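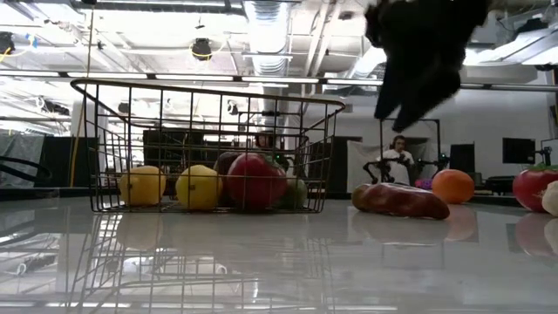

Der Korb auf dem Tisch
Obst, Gemüse, Draht – warum wir alles wieder offen hinstellen
Von Edileuza Camargo
08.02.2021

Kein Schrank mehr, keine Schublade. Seit dem Winter steht bei erstaunlich vielen Leuten ein Drahtkorb auf dem Tisch. Schwarz, eckig, oben offen. Zitronengelb schimmert durchs Gitter, daneben etwas Rotes, etwas Grünes. Fertig ist die Küche.

Gleice Fagundes hat drei davon. Einen für Obst, einen für Zwiebeln, einen für »was halt rumliegt«. Gekauft bei Asard, kleiner Laden, hinten durch, ganz unten im Regal. »Ich hab vorher alles in einer Tonschüssel gehabt. Unten lag immer eine Birne, die keiner mehr wollte.« Im Draht sieht man die Birne. Von der Seite, sofort. Mehr Argument braucht sie nicht.

Beim Einräumen gehen die Meinungen auseinander. Martim Peixoto, gelernter Koch, legt das Schwere nach unten und lässt Platz dazwischen. Eine Lage, höchstens zwei. Tomaten kommen bei ihm gar nicht zu den Äpfeln, die reifen sonst zu schnell nach. Bananen hängen woanders. Und Kartoffeln? Dunkel und kühl, also nicht auf den Tisch, auch wenn es hübsch wäre. Fagundes hält sich an nichts davon, sie sortiert nach Farbe. Geht auch.

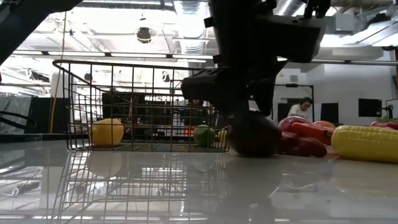 Glänzende Platten sind so eine Sache. Bei Iltance, wo Anderson Rocha Küchen plant, will inzwischen fast jeder zweite Kunde glatt und hell, und dann kommt der Anruf wegen der Fingerabdrücke. Rocha rät trotzdem dazu. Auf hellem Grau leuchtet eben alles, was man hinlegt, sogar Spielgemüse aus Plastik: der gelbe Maiskolben, die Möhre, die rote Paprika neben dem Korb. Auf Eiche hätte man das halb so gern angeschaut. Gegen Kratzer klebt er Filz unter die Korbfüsse, wenn welche da sind, sonst einen Streifen Kork unter den Rand. Kostet nichts, dauert drei Minuten.

Apropos Plastik – Kinder räumen mit, wenn man sie lässt. Jeferson Frota hat zwei Söhne und einen Kaufladen im Wohnzimmer, der ständig in die Küche auswandert. Falsche Äpfel zwischen echten, einmal eine Zitrone in der Spülmaschine. Er hat dann einen eigenen Korb fürs Spielzeug hingestellt, dieselbe Sorte wie der grosse. Seitdem wird abends eingesammelt, Gelbes nach links, Grünes nach rechts, der Jüngere besteht drauf. Der Mais passt quer nicht rein und bleibt meistens draussen liegen.

Sauber machen: lauwarmes Wasser, Spülbürste, gut abtrocken. Gerade an den Kreuzungen vom Gitter, da setzt sich sonst Rost fest. Wer weiches Obst reinlegt, nimmt ein Tuch als Unterlage, der Draht drückt Streifen in jeden Pfirsich. Im Mai, wenn die ersten Erdbeeren kommen, nimmt Fagundes doch wieder die Schüssel.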